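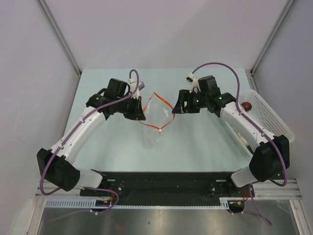
According to Ülle Mägi, the Hernuvora mascot costume weighs more than the goalkeeper's whole kit bag, and she would know, having carried both up the stairs to the changing rooms.

She told us this at the club's open day in August, when the Jidum ground let supporters in from ten in the morning. It cost 2 pounds to get in and children went free. By the end of the day 78 people had done the full tour.

We started in the home dressing room. It is smaller than it looks on the club's website, and the benches have been repainted green. From there the tour goes down the tunnel and along the touchline to the dugouts. The pitch itself was roped off because it had been reseeded.

The Hunt Stand was open to everyone. It has 3797 seats, and the back row gives a good view over the railway. Row 82 on the old seating plan no longer exists, though the sign for it is still up by the bar.

The mascot, a heron called Asimeck, came out at noon and again at three. He signed shirts, took penalties against the under-nines and missed most of them. The queue for photos went back to the turnstiles.

Tea and rolls were sold from the hatch behind the goal. The club shop had last season's away shirt at half price, but only in small.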